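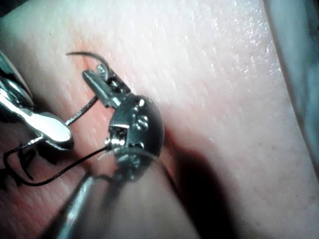 Bornham School of Surgical Skills
Course 376: Fundamentals of Suturing
Handout 3: Needle Handling and the Interrupted Stitch on the Practice Pad

Issued 5 October 2023. Replaces the September handout.
Course lead: Kęstutis Jankauskaitė
Laboratory instructor: Justinas Grīnberga

1. Purpose of the session

Students will place a row of simple interrupted sutures along a straight incision in a synthetic tissue pad. The session covers loading the needle, entry and exit, management of the thread, and tying. Continuous suturing is taught in Handout 4 and should not be attempted during this session.

Students are expected to have read Sections 1 and 2 of the course manual. Those who have not completed the knot-tying exercise with cord must do so before they are assigned a pad.

2. The pad

Each student receives one pad. Pads are kept in closed trays in the Unness Laboratory and must be returned to the same tray. The surface is to be kept moist throughout the exercise. A dry pad drags on the thread and tears at the needle holes, and work done on one will not be accepted for assessment.

Before starting, locate the incision line and open it gently. On a pad that has been used before, the edges may lie close together and the line can be faint. Do not cut a new incision without the instructor's permission.

3. Loading the needle

Grasp the curved needle on its body, between one half and two thirds of the way back from the point. Do not grasp the point, which dulls quickly, or the swage, where the needle joins the thread and is weakest. For the standard forehand stitch the needle should sit at a right angle to the jaws.

Close the jaws fully before moving toward the pad. If the needle rolls, release it and load it again. Correcting its angle by pushing it against the pad is a common fault and leaves marks in the surface.

4. Entry and exit

Enter the pad with the point perpendicular to the surface. Rotate the needle through its own curve. Pushing in a straight line widens the hole and may bend the needle.

The distance from the entry point to the incision should equal the distance from the incision to the exit point. Depth should be the same on both sides. When the point appears, take hold of the needle behind the point and continue the rotation until it is clear of the pad.

5. The thread

Black thread is used in this course so that each strand can be followed against the pad. Draw it through slowly, leaving a short tail on the entry side. Watch for loops lying across the incision, as these are easily caught in the next throw.

Loose tails and discarded knots should be cleared between stitches. They are readily confused with the working strand.

6. Tying

Place a surgeon's knot followed by two single throws in opposite directions. The edges should meet without puckering. Lay each knot to one side of the incision, and use the same side for the whole row.

7. Assessment

The row will be examined for spacing, equal bites, edge contact and knot security. Pads are labeled with the student's course number and left on the bench for marking. Written comments are returned at the following session.

8. Sharps

All needles must be placed in the sharps container before students leave the bench. A missing needle is to be reported to Justinas Grīnberga immediately, in Room 118 if he is not in the laboratory.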